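8 May 2020

Sourdough starter log, Farnum bench

Back at the starters this morning after a slow week. Jar A (the rye one, begun in February) smelled pleasantly of apples when I took the lid off, and jar B smelled like nail polish remover, poor thing. I had fed B the Sonton white flour and left it a good deal too long, so that's my own fault. Both got a fresh feed at equal weights of flour and water, and I moved B to the shelf over the radiator, where I can keep a kinder eye on it.
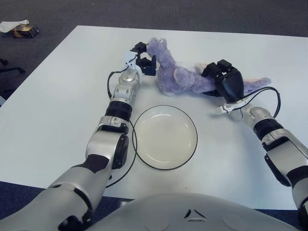 Flour notes

The Sandhu whole wheat drinks far more water than I remembered. I started the test dough at the usual hydration and it was so stiff I could have shingled a roof with it, so in went another 16 g, and then a splash I didn't weigh (sorry, future me). Left it covered to rest while I caught up on the notebook. Total flour used since we began is 2,911 g, and we still have the better part of the Plarkberg sack to get through – it's a lovely creamy color and I'm saving it for the weekend loaves.

I keep going back and forth on whether to fold the dough every half hour or leave it be. My grandmother never folded anything in her life and her bread was wonderful, but then she had that enormous warm kitchen and I have a drafty bench by the door.
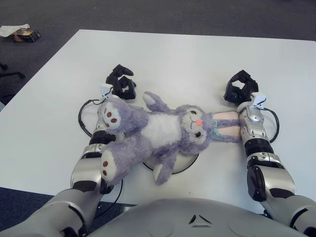

Sneha Tripathi thinks the folding matters less than the water temperature, and would like me to stop blaming the flour until I've put a thermometer in the bowl. She also wants 238 g of jar A for a batch of her own, which I'm very happy to hand over once it has had its next feed.

So, thermometer it is. I found the old one in the drawer with the bench scrapers and it seems to read all right against the kettle.
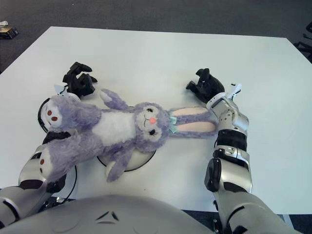

I'll mix two small doughs tomorrow, one with cool water and one with warm, same flour, same salt, no folding in either – and write down the times properly for once. Need to buy more salt. Also, whoever has the big banneton, please bring it back!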